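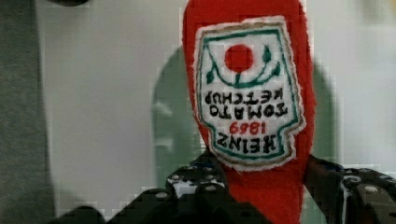 Does the town of Requena need a permit for a march if we stay on the sidewalk?

A permit is needed only when the group will block a street or use amplified sound in the park. For a march on the sidewalk you send a notice to the clerk 12 days before, and it costs nothing.

marrow_lane
Jan 29, 2024
Thank you for the answer. I ask because our neighborhood group wants to walk from Ponden Square to the town hall against the closing of the night shelter. Last November we did the same with the full permit, and the fee was 369 dollars. For a small group this is a lot of money. We collected it in coins, mostly.

tollgate7
The fee is for the street closure and the officers at the crossings. If you walk on the sidewalk you wait at each red light like everybody else, and the group becomes very long. I did this once on Waden Street. The first people were already giving speeches when the last ones arrived.

quietharbor
I would pay the fee again. English is my third language, so excuse me if I say this too strongly, but a march that waits for the traffic light is not heard by any council.

marrow_lane
I understand this, but many of our people do not want officers walking next to them. Several sleep in the shelter and have had bad moments with the police. In November two families went home when they saw the patrol cars. I don't want to invite them a second time and have the same thing happen.

tollgate7
And when a driver is angry and turns into the crowd, who stops him? I had this fear every time I was responsible for a route. You can ask for officers only at the crossings and none along the way. It was accepted for the Zuritz march.

bramble_and_co
It was accepted for Zuritz with a condition. They had to bring their own marshals in vests, and the route was short. Also it is wrong that the park rule is only for amplified sound. Over 500 people you need the park permit even if you are silent.

quietharbor
Is that new? I never saw this number.

bramble_and_co
It is in the second page of the form, under "public gatherings." I did not see it either the first time, and we had to change the place one evening before.

marrow_lane
We will not be so many. Our petition has 1096 names, but signing is easy and walking in the cold is another thing. I expect nearly 500 if the weather is kind, so maybe I should ask the clerk about the park too.

tollgate7
Ask in writing and keep the reply. By phone I received two different answers from the same office.

quietharbor
I still think the street is better. But if the families feel safer on the sidewalk, then I will walk on the sidewalk with you. What time do you start from Ponden Square?

marrow_lane
We have not decided. I will write it in this thread after the clerk replies.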